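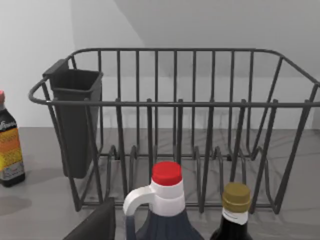

Can a robot do the washing-up yet?

Short answer: no. Longer answer: sort of, sometimes, very slowly, if a grown-up has tidied the kitchen first.

You have probably seen films where a robot butler brings the toast. You may have seen adverts too, where a shiny machine folds a towel while a family laughs on the sofa. Adverts are made to sell things. When you see a robot doing a chore in one, it's worth asking some nosy questions. How many times did they film it? Has it been speeded up? Who put the towel there in the first place?

Let's ask some nosy questions about kitchens.

What is so hard about a dish rack?

Think about putting a plate in a rack like the grey wire one at the top of this page. You don't think about it at all, do you? You just pop it in. But look at what your hands and eyes have to sort out. The rack is mostly gaps. A camera looking at it sees thin wires, more thin wires behind those, and the shadows of the wires on the worktop. Which dark line is metal and which is only shadow? You know straight away. A robot has to work it out.

Then there are the things in front. A jug with a red cap and a bottle with a gold-coloured top are both standing in front of the rack. You would reach round them, or shove them over with your elbow. A robot arm has to plan a path that doesn't knock them flying, and it has to do that while its own finger is blocking part of the view.

And a plate has to go in edge first, between two prods of wire, and not too fast. If it goes in crooked it gets stuck or chipped. A fork needs to go somewhere else, in the black caddy that hooks over the side. So the robot also has to know a fork from a plate, even when the fork is lying under the plate and both have gravy on them.

Practising in a pretend kitchen

Neither of the kitchen pictures on this page is a photograph. They were made by a computer. This is called a simulation, and it's a bit like a video game in which the player is a robot. If the robot drops a pretend plate, you press a button and the plate is back.

Simulations are useful, and I don't want to be unfair to them. A robot program can practise all night without a single real cup getting smashed. But pretend kitchens are kinder than real ones. Your sponge at home is soggy. Your plates are slippery. There might be a cat. Getting all that right in a computer is very difficult, and a robot that does well in the pretend kitchen can make a terrible mess in the real one.

So when somebody tells you "our robot can load a dish rack", ask: which one? A real rack or a pretend one?

The story of Loto

Mitsuko Sasaki used to test kitchen robots for a small firm called Lostum. Their robot was named Loto, and it had one arm and a gripper with 2 fingers. A gripper is a robot's version of a hand.

Loto's job was to pick a cup off the worktop and stand it in a rack. The team tried it 400 times in the simulation. Then they tried it 73 times in the test kitchen in Koltby, with real cups.

"In the computer it looked marvellous," Mitsuko told me. "In Koltby we bought a lot of cups."

The trouble was mostly the handles. Loto had learned to pick up cups with the handle pointing one way. Turn the cup round and it would close its fingers on nothing, lift the nothing up, and carry it very carefully to the rack. It couldn't feel that its hand was empty. You can feel that with your eyes shut.

They did make it better. By August, Loto could manage most of the cups in the cupboard. It took 7 minutes to do a cup, though. Try timing yourself tonight and see how you compare.

What about knobs and doors?

Picking things up is only one sort of chore. Lots of jobs at home involve working something: a tap, a door, a switch. People often think these must be easy for a robot because machines should get on well with other machines. I wish that were true.
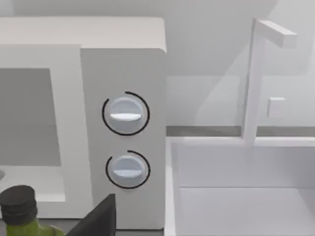
A computer-made kitchen: microwave on the left, sink on the right, robot finger in front.

Look at the two round knobs on the microwave. There are no numbers or letters to read on the panel, only a thin black curve round each knob. Which one would you turn to make your soup hotter, and which one sets the time? You might guess, and if you guessed wrong you'd try the other. You've seen other microwaves, and somebody has probably told you off about one.

To turn a knob, a gripper has to close on the raised bar across the middle, squeeze enough to hold on, and twist exactly round the centre. If it's a bit off to one side, it pushes the knob sideways and slips. Now suppose you want the door open as well. Some pull, and some pop open when you press a button. A robot that has learned one kind can be completely lost with the other.

Then remember that "heat up the soup" isn't one job. It's finding the soup, opening the door, getting the bowl in without spilling it, shutting the door, turning a knob the right amount, waiting, and taking out a bowl that may be hot. If the robot goes wrong at any of those steps, no lunch.

But we already have robots at home!

Yes, we do. There are robot vacuum cleaners, and they can be quite good. Notice what they don't do, though. They don't pick up your socks. In our house we have to tidy the floor before the vacuum can clean it, and my son says this means the robot has given him a chore.

A dishwasher is a machine that washes dishes very well indeed. It doesn't have arms or eyes. Someone still has to load it, and the loading is the part we all argue about.

What about factories and shops?

Robots do better there. In a factory the same part can arrive in the same place, the same way up, all day long. I visited a warehouse run by Yagi where an arm moved boxes off a belt, and it was quick and neat. Then a box came along with its lid flapping. The arm stopped, a light went on, and Ryota Sakamoto walked over and fixed it with a bit of tape.

I asked Ryota if he was worried the robot would take his job. He said it would need to learn about tape first.

Will it happen one day?

It might. People are working hard on it, and some of what they've made is clever. I have been hearing that home robots are nearly ready since I was at school, so I'm not going to give you a year. Anyone who does give you a year should be asked how they know.

Something to try at home

Ask a grown-up for a plastic cup, a plastic plate and an empty dish rack. Put on a pair of thick oven gloves and use one finger and your thumb on one hand only. Close one eye. Now put the cup and the plate in the rack.

Next, get somebody to move the rack a little while your eyes are shut, and put a plastic bottle in front of it. Try again.

Words to know

Gripper: the part at the end of a robot's arm that holds things.

Simulation: a pretend version of something, made on a computer.

Sceptical: not believing a thing until you've seen good evidence for it.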